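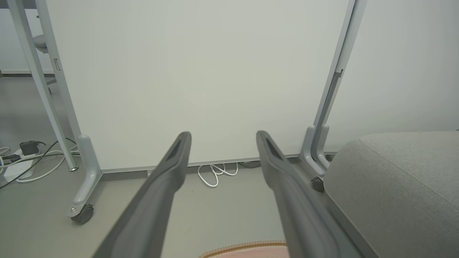
A reply to yesterday's post asks why we keep episodes where the gripper never closes on anything, and whether they just teach the policy to do nothing.

Fair question. Short version: they teach it what open fingers look like from the wrist camera while the arm is in transit. Our first Tokamlow set had almost none of that. Every clip started a hand's width from the object.

The policy trained on that set closed early. It had learned that if the fingers are in view, something is between them. Bad prior for a room that is mostly floor, furniture and cables.

Current count: 2,105 episodes recorded, 1,261 kept after review. Most of the rejects were timestamp drift between the wrist stream and the joint log – Kekana now checks that at save time and refuses the file.

Approach segments are labeled separately from grasp segments. A large blank panel ahead, a caster, a seat edge close to the right finger: all of that stays in. We don't crop and we don't mask the fingers.

Pale surfaces are the weak spot. On a plain off-white board the depth estimate wanders, and Momus (our labeling tool) flags the segment as low texture. We keep the flag and keep the segment.

Cords on the floor get their own tag. Thin, curved, partly under things. The Emano baseline treated them as floor markings, so we want more of them from more heights.

On quantity: an operator does 40 episodes, then stops. Past that the approach paths start to look the same, and the duplicates cost more review time than they save.

Next up is a split with 2 camera exposures per location. Same paths, same labels. If early closing drops again, I'll post the curves in March.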